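常见问题 | Ahonen 车辆长期存放

首页 > 存放服务 > 常见问题

欢迎来到我们的问答页。这里的问题大多是客人在电话里、邮件里,或者站在柜台前一边喝咖啡一边问出来的,我们把它们整理到一起,回答写得稍微长了些,还请您慢慢看。如果看到一半觉得还是打个电话更痛快,那就打吧,我们很愿意聊车。本页内容更新于2019年3月15日,价格和条款以此版本为准。

你们到底做什么?和普通停车场有什么区别?

普通停车场给您一个车位,您把车停进去,锁好门,剩下的就看天气和运气了。我们做的是长期存放:车停在室内,有暖气,有除湿,期间有人定时去看一看电瓶、轮胎和车罩底下的情况,有什么不对劲会给您写信。来存车的有冬天不想让敞篷车碰盐的,有要出国工作一阵子的,也有家里老人暂时不开车、子女又舍不得卖的。存一个冬天的最多,存更久的也不少。

我们的库房在 Zadano,从主路下来以后还要走一小段石子路,第一次来的客人常常以为自己开错了。没开错,继续往前,看见绿色的大门就到了。底盘特别低的车请在来之前说一声,我们会把旁边那条铺好的路打开,那边平时是锁着的。

存一个月多少钱?

标准车位每月168欧元,含室内存放、电瓶维护和例行查看。另外要付400欧元押金,取车时车位钥匙牌交回来、账目结清,押金就原路退还。车特别长或者特别宽的(房车、加长皮卡这一类),请先把尺寸发给我们,价钱要单独谈,也得看当时有没有合适的位置。

很多客人问能不能按天算。短期的我们基本不做,倒不是嫌生意小,主要是每辆车进库前后都要花不少功夫,只放几天对您不划算,对我们也忙乱。您若是只需要停几天,火车站那边的公共停车楼会方便得多。

12月入库的客人请注意,那个月是我们一年里最忙的时候,车位往往早早就订满了。想赶在下大雪以前把车送来的话,请尽早来信,写明车型、预计入库的日子和大概要放多久,我们给您留位置。

入库之前,车要怎么准备?

先洗车。这一条我们说了好多年,还是有人带着一身泥开过来!泥和盐留在漆面上,车罩再一盖,一个冬天下来够您心疼的。轮拱里面、底盘、门槛下沿都要冲到,冲完最好开一段路,让缝里的水出来,刹车盘也能干一干。不想自己洗的话可以交给我们,洗车和底盘冲洗是另外收费的,请在预约时勾上那一项。

车里的东西请收拾干净。饼干、糖果、狗粮、孩子安全座椅缝里的那些碎渣,都是老鼠的请柬。我们库房里防鼠做得很认真,但最管用的还是车里没有吃的。湿的脚垫拿出来,后备箱里的湿雨伞也拿出来,手套箱里看一眼有没有忘掉的香蕉(见过的,味道一直到春天都没散)。

油箱的问题,各人说法不一样。我们的习惯是请汽油车客人把油加到接近满,油箱里空气少了,凝水也少。如果要放得特别久,可以加一瓶燃油稳定剂,加完记得再开几公里,让它走遍油路。柴油车请确认加的是冬季柴油,虽说库里不冷,可您取车那天外面也许很冷。

机油呢,要是本来就快到保养的时候了,建议在入库之前换掉,别留到春天。旧机油里带着燃烧剩下的酸性东西,让它在发动机里泡几个月总归不太好。防冻液也顺手测一下冰点,玻璃水换成冬天用的,省得取车回家的路上喷头冻住。

手刹要不要拉?

不要拉。我们会在车轮前后放好轮挡,手动挡挂一挡,自动挡挂P挡。长时间拉着手刹,刹车片有可能和刹车盘或刹车鼓粘住,老车尤其容易这样。电子手刹的车有些会在熄火时自动拉上,怎么关掉各家车不一样,请把说明书留在手套箱里,或者交车的时候教我们一遍,我们会记在卡片上。

轮胎会不会压扁?

会有一点,多数情况下开上一段路就恢复了。车停着不动,接地的那一小块一直受力,时间久了会有个平面,刚上路时方向盘会抖。我们的做法是入库时把胎压打得比平时高一些(不超过胎侧标的上限),存得久的车,例行查看时会往前或往后挪一点点,换个地方受力。要是您的车用的是很软的运动胎,或者胎本身已经有年头了,可以选择用垫块,弧形的那种,能分担不少压力。

有客人问能不能把车整个架起来。能架,但我们不太推荐给一般的家用车。悬挂长时间垂着,衬套和减震器的油封未必舒服,除非车主有明确的理由,我们还是让它四轮着地。

取车的时候请别忘了把胎压调回来!我们会在方向盘上挂一张小条提醒,可总有人把小条塞进口袋就开走了。

车罩用你们的还是自带?

都可以。自带的请选透气的室内车罩,户外那种厚厚的防水罩在室内反而闷。我们这里备有 Cetent 的车罩,内层柔软,尺码从小型两厢到大型旅行车都有,可以租也可以买。罩之前我们会再用软布掸一遍灰,灰夹在罩子和漆面之间,来回蹭是会留印子的。

顺便提一句,请不要用普通的塑料布。省不了几个钱,潮气全闷在里面。

电瓶怎么维护?要不要拆下来?

一般不拆。现在的车断电以后麻烦事很多,收音机要密码,车窗要重新学习,有的连自动变速箱都要适应好一阵子。我们会给每辆车接上 Lanoneo 的维护充电器,它给电瓶小电流补电,充满了就转入保持状态。线从机盖缝里引出来,外面包一层软套,免得磕到漆。您的车如果已经装了专用的充电接口,那更好,交车时指给我们看就行。
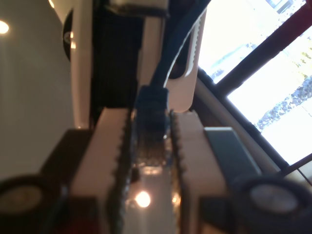
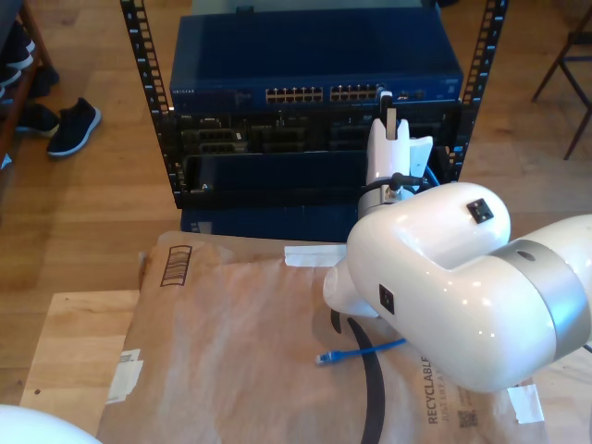
维护充电器我们允许客人自带,很多老客人的车上本来就装好了尾线,回家也用同一套,这样再省事不过。自带的请在交车时一起给我们,上面贴好您的姓名和车牌,取车时我们连同钥匙一起还您。也想请您平日里养成一个小习惯:插拔的时候捏住插头的头部,线让它自己顺着走,第一张照片里就是这么个拿法,两边带齿的深色胶垫夹着深蓝色的方头,粗线从上面自由地伸出去,线上没有人拽。我们见过太多充电器,机器好端端的,坏就坏在线和插头相接的那一小截上,都是图快扯着线往外拔给扯坏的。回家以后收线,也请松松地绕成大圈,别在机身上勒得紧紧的。

电瓶已经很旧了,还值得维护吗?

看测试结果。入库时我们会给电瓶做一次检测,数值记在卡片上,低得厉害的话会打电话跟您商量。维护充电器能让健康的电瓶保持健康,可救不活已经不行的。与其让它半死不活地躺一个冬天,不如春天取车前换一块新的,新电瓶装上就开走,也不用白白老上几个月。换电瓶的钱按材料实收,装上的工钱我们不另算。

有些车的电瓶在后备箱里,断电以后后备箱又只能电动打开,这就尴尬了。请把机械钥匙也带来,藏在遥控钥匙里的那根小铁片也算,交车前请试一下它转不转得动。许多人开了好几年车,从来没用过它。

电动车和插电混动能不能存?

能存,我们有专门靠近充电桩的位置。高压电池不喜欢长时间满电,也不喜欢见底,请在送来之前把电量放在中间一带,具体多少以您车子的说明书为准。每次例行查看时我们会看一眼仪表上的电量,低于您在表格里填的数值,就接上充一会儿。充电的电费按表计,月底和存放费一起出账。

请记得把远程预热、定时充电、哨兵一类的功能关掉。停在库里的车自己在那儿预热,既费电又吓人(半夜里风扇突然转起来,值夜的同事说她头发都竖了)。手机应用也请少点几回,每点一次车就醒一次,醒来就要用电。

另外,别忘了电动车上也有一块小电瓶,它照样会没电,没电了大电池再满也打不开车门。维护的办法和上面讲的一样。

你们多久看一次车?会开出去跑吗?

例行查看每两周一次。看电瓶、看轮胎、看地上有没有滴漏、看车罩底下有没有潮气,写在卡片上,卡片夹在雨刷下面。您什么时候来,都可以自己翻着看。

开出去跑是不包括在内的。有的客人希望我们隔一阵子发动一下,在原地转几分钟,我们通常会劝您不要这样做。发动机刚热起来一点又熄掉,排气管里的水汽出不去,机油里也会带水,对车没什么好处。真想让它动一动,就得好好开上一段,把各处都跑热,那需要您签一份单独的委托书,车辆的保险也得允许别人驾驶。

存放期间保险怎么办?

这一条问的人最多,我们能回答的却最少,因为各家保险公司、各张保单都不一样。请在入库之前给您的保险公司打个电话,问两件事:车子暂停上路登记以后,交强那部分能不能停;停了以后,火灾和盗窃还保不保。很多公司有专门的停驶保险,价钱比全年上路的便宜,但是得由您自己去办。

我们自己给库房买了火灾和责任险,因为我们的过失造成的损坏,由我们负责。自然老化、原有的毛病、车里的私人物品不在里面。请不要把相机、电脑、贵重的墨镜留在车上,我们也不喜欢替您担这份心。

交车那天要带什么?要多久?

带上车辆登记证的复印件、一把能用的钥匙、您本人的身份证件,还有填好的入库表。替别人送车的,请带一份车主的签字授权,简单写几行就行。整个过程要绕车看一圈,把已有的划痕和小坑记下来,双方签字,再一起抄下里程数。请给这件事留出一点时间,别把车一扔就去赶飞机,我们见过这样的客人,最后是在登机口用邮件补签字的,大家都很狼狈。

Zadano 没有直达的公交,送完车怎么回去也请提前想一想。有空的话我们会送您到车站,要是那天库里正忙,就得请您叫辆出租车了。等车的时候可以在里面坐着,咖啡随便喝。

我可以随时来看车或者把东西拿走吗?

欢迎来,但请提前一天说一声。库里的车停得比较紧,有些停在里侧,要先把外面的挪开才能走到跟前。只是想看看它、拍拍它的引擎盖,当然也可以(这样的客人比您以为的多,有一位每个月都来,坐在驾驶座上听半小时收音机,走的时候心情很好)。听完收音机请告诉我们一声,我们去看看充电器。

取车要提前多久通知?

提前2个工作日就可以。我们会在那之前揭掉车罩,断开充电器,检查胎压,把车挪到外面那间来。要洗车、换冬胎或夏胎、加玻璃水的,请再多给一天。春天头几个晴天总是一窝蜂,所有人都在同一个早上想起自己的敞篷车,那几天请尽量早点预约,也请多担待。

取车后的头一段路,请开得温柔些。刹车盘上会有一层薄薄的浮锈,轻踩几脚就磨掉了,刚开始有点沙沙响很正常。方向盘要是有轻微的抖动,多半是轮胎还没恢复圆,跑热了再看。开出去好一会儿还在抖,或者刹车踩下去觉得不对,请停下来给我们打电话,别硬撑着往家开。

停了几个月,保养的周期怎么算?

保养一般是里程和时间哪个先到算哪个,车停着不动,时间照样在走。举个例子,有位客人的老旅行车一年只开2,000公里,他一直觉得离换机油还早得很,翻开保养手册才发现时间早过了。刹车油也是一样,它会吸潮,跟开不开关系不大,到年头就该换。我们会在卡片背面帮您记下上一次保养的日期,前提是您把手册放在车里。

雨刷胶条也值得看一眼。停得久了,胶条贴着玻璃的那一面会变形,刮起来一道一道的。我们存放时会在雨刷臂下垫一小块软布,让胶条离开玻璃,取车时请把软布拿掉再开雨刷,布飞出去过,飞得还挺远。

空调停了一冬天有味道怎么办?

先看空调滤芯,秋天的落叶碎屑和花粉都在里面,受了潮就是那股味道。换个新的,开大风吹一会儿,车窗打开,多数就好了。存放期间我们会在车里放一盒除湿剂,车窗留一条很窄的缝,只要您在表格里同意就行。味道很重、换了滤芯也不见好的,可能是蒸发器那边的事,得找修理厂清洗。

香薰请不要放。封闭的车里闷上几个月,那个气味比什么都顽固,有的香薰液漏出来还会把中控台的塑料面弄花。

家里老人暂时不开车了,车该存还是该卖?

这个问题常有人问,语气往往也很犹豫,我们尽量说得实在一点。如果是手术以后休养,医生说过一阵子能再开,那存着很合适,等身体好了,熟悉的车开起来也安心,座椅和后视镜都还是原来的位置。如果已经决定不再开了,每个月的存放费加起来不是小数目,车也在一天天变老,早些处理对家里更划算。也有人先存上一段时间,让老人自己慢慢想,想好了再说,这样也很好,我们不会催。

座椅记忆、收音机的台,我们都不会去动。挪车的同事个子很高,她也是尽量缩着腿开的。

可以提前终止吗?中途涨价吗?

可以提前取走,存放费按月计算,当月不退,之后的月份不收。合同期内价格不变,合同到期续存的,按续存当时的价目。想续存请在到期之前告诉我们,没有收到您的消息时,我们会先写邮件,再打电话,不会自作主张把您的车挪到外面去。换了电话号码的,麻烦您也通知一声。

摩托车和自行车收不收?

摩托车收,停在单独的一间,电瓶的做法和汽车相同,请自带维修支架,没有的话可以向我们借。自行车暂时不收,电动自行车的电池也请不要放在汽车后备箱里一起存进来,保险条款里写得很清楚,交车时我们会请您打开后备箱看一看。

还有别的问题,找谁问?

请找 Irja Lahtinen,预约、账单和车位安排都由她经手。写邮件的话,请在标题里注明车牌,她按车牌找档案最快。电话在工作日的上午最容易打通,下午她多半在库里,手机放在办公桌上听不见,您留个言,她当天会回。入库表和委托书可以在存放服务页面下载,填不明白的地方空着就好,来了以后一起填。

相关页面:价目表 | 入库表下载 | 到 Zadano 的路线 | 车罩租用 | 联系我们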